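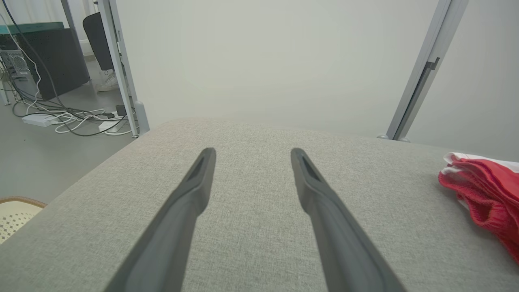 Stilwood Day Rooms: progress report to the Hennessy Fund

Prepared by Ciarán Nic Aodha, project lead
February 28, 2020

Work completed

The grant covered new seating, wall repairs and textile storage for the two day rooms at Stilwood. The front room is finished and has been in use since the middle of the month. The back room is painted but still waiting on furniture.

The old vinyl chairs went out first. Most were split along the front edge and had been taped more than once. We kept the two that were still sound and moved them to the office hallway. The rest went to the county transfer station, and the drop-off fee came out of our own budget, as agreed.

Upholstered pieces for the front room came from Gresero. We chose a light gray woven fabric with a speckled, linen-like texture. Staff had asked for a darker color on the grounds that it would hide stains, but the supplier had the gray in stock and the darker one would have meant a long wait. So far the gray is cleaning up well with the upholstery shampoo. The rounded edges were a request from the residents' families, who were tired of bruised shins.

The walls are off-white throughout. The back room needed a second coat over the old water mark by the window, and the mark has not come back through.

Blankets and soft items

Flelora is handling the washing and mending of blankets, throws and cushion covers. They collect on a two-week cycle. The first collection came back short by one bag, which was found on their truck and returned the next morning. We now write the number of bags on the collection slip and both sides sign it.

Day to day, the weak point is still putting things away. Throws and clothing get left in a heap on the seats after the afternoon session, and the evening shift has no way of telling what is clean. We have asked for everything to be folded or bagged before the room is closed. It is happening on most days – less so on weekends, when we are short on staff. A lidded bin for used items would help and is included in the remaining purchases below.

Spending

We have spent $3,614 of the grant so far. That covers the front room seating, delivery, paint and the first Flelora invoice. Receipts are in the folder sent with this report. The delivery charge was higher than quoted on account of the stairs, and we made up the difference by doing the painting ourselves.

Delays

The back room seating was due at the same time as the front. Gresero sent the wrong leg height and we refused the delivery. The replacement order is confirmed but does not have a ship date yet. Until it arrives, the back room is being used for standing activities and for storing folding tables.

We also lost 9 days while the hallway floor was repaired, as nothing large could be carried through. That work was not part of this grant.

Still to do

Receive and place the back room seating
Buy the lidded bin and shelf labels
Put felt pads under the furniture that gets moved most
Agree on a weekend routine for folding and bagging
Collect comments from residents and families on the front room

We expect to close out the grant in August. If the replacement seating slips again, I will write to you before placing an order with another supplier – the fabric would probably not match, and I would want your approval for that first. The Flelora agreement can be extended month by month on the same terms.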